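Cistimdale Neighbours – Help & How-To
Posted 2018-09-08 by Bernadette Tillman
16 replies hidden – 2 people following

Little push-pull solenoid for a cupboard latch – which way round does it work, and does the spring matter?

Hello all. I hope this is the right corner of the site, as it's half a woodwork problem and half an electrical one, and I'm only truly comfortable with the first half.

I'm making a puzzle cupboard for the children's room at our library in Odstead. The idea is that the children find the right four books, put them on the right four shelves, and a little door pops open with a stamp and an ink pad inside. The shelves are done, the door is hung (twice, the first time I had the hinges on the wrong side and it opened straight into the radiator), and the switches under the books all work when I test them with a bulb. What's left is the bolt that holds the door shut.

My brother-in-law passed on a bag of small solenoids when he cleared out his workshop in January, and I've been sorting through them on the dining table ever since, much to everyone's patience. I've settled on one that seems the right size. It has an open metal frame, blue tape round the coil, a steel plunger with a rounded end poking out of the top and a loose spring round it. There's a small hole drilled crossways through the plunger near the tip, and two black wires out of the other end. No instructions with it, of course.
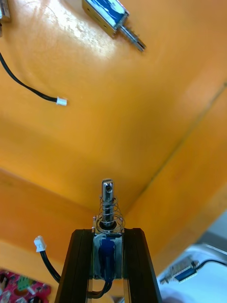 My plan was to let the plunger itself be the bolt, so that it sticks up into a hole in the bottom rail of the door and drops down out of the way when the power goes on. Does that sound sensible? I'm unsure about three things. First, whether the spring is strong enough to push it back up when the power goes off, as it feels quite gentle under my thumb. Second, what the little cross hole is for. And third, whether it matters which black wire goes to which side of the battery, as they're the same colour and I can't find a mark on either.

I've also got some cables with little white two-pin plugs on, and it would be lovely to use those so the whole thing can be unplugged when the cupboard gets moved for story time. But I don't want to spend an evening crimping if it's a silly idea. Thank you in advance, and sorry for going on!

Koo

What a lovely project, I wish our library had one. I'll take your worries in a different order if you don't mind.

The wires first, as that's the easy one. A plain solenoid like yours is only a coil of wire round a hole, and it pulls the plunger in whichever way the current goes, so with a battery you can connect the two black wires either way about. The exception is if you add a diode across the coil, which I would do, as the coil gives a nasty little kick of voltage when you switch it off and that can wear out switch contacts or kill a transistor. Once the diode is there the polarity does matter. The stripe on the diode goes to the positive side. A dab of red nail varnish on that wire will save you working it out all over again next year.

The cross hole is for a pin or a bit of stiff wire, so the plunger can pull on something – a lever, a hook, a loop of cord. You don't have to use it. I would, though, because of how you want to use the thing. If the plunger is the bolt, then every time a child leans on the door before it's unlocked, the sideways push goes straight into that skinny steel rod. It won't snap, but the plunger will bind and the coil won't be strong enough to drag it down while somebody is pulling at the handle. Children always pull at the handle.

What I did on a money box for my nephew was to make a separate wooden bolt sliding in a groove, rubbed with candle wax, and link it to the plunger with a short piece of wire through the cross hole. The wood takes the leaning and the solenoid only has to slide it. Keep the travel short, too. These little ones pull hard when the plunger is nearly home and very feebly when it's far out, so a long throw will only disappoint you.

The spring being gentle is right. It only has to return the plunger, and a stiffer one would be fighting the coil all the way down. If you do add a wooden bolt you may want a second light spring behind that.

Cimwood

just use a magnet catch and a bit of string behind the cupboard, librarian pulls the string when they get it right. did this for a school fair, never went wrong once

Marsh Lane Shed

I agree with nearly all of what Koo has written and would only add a word about heat and voltage, having cooked one of these myself. Many small solenoids are meant for short bursts and not for being held on. If your door switches stay closed as long as the books are on the shelves, the coil will sit there energised until somebody tidies up, and it'll get hot enough to smell. Put in a simple timer so that it gets a couple of seconds and then lets go. A light spring behind the door will push it open in that time and it won't matter that the bolt has come back up.

Do find out the voltage before you settle on a battery. With nothing printed on it, start low on a bench supply, work up slowly until it pulls in smartly, and stop there. Keep a finger near the coil between tries and let it cool if it's warm.

The plugs are a good idea, by the way. Check the pins are rated for the current, tie the cable down near the solenoid so that a tug doesn't land on the joints, and leave enough slack for the door to be taken off.

112 people found this page helpful
Shared 2 times

Comments

Bernadette Tillman: Thank you both so much, and Cimwood too, the string made me laugh and may yet be the back-up plan! I've cut a beech bolt this afternoon and it slides beautifully with the candle wax. Off to buy diodes.

Patchwork Pam: Is the cupboard open to visitors from outside Odstead? My two would adore it.

Koo: Beech is a good choice. Wax the groove as well as the bolt.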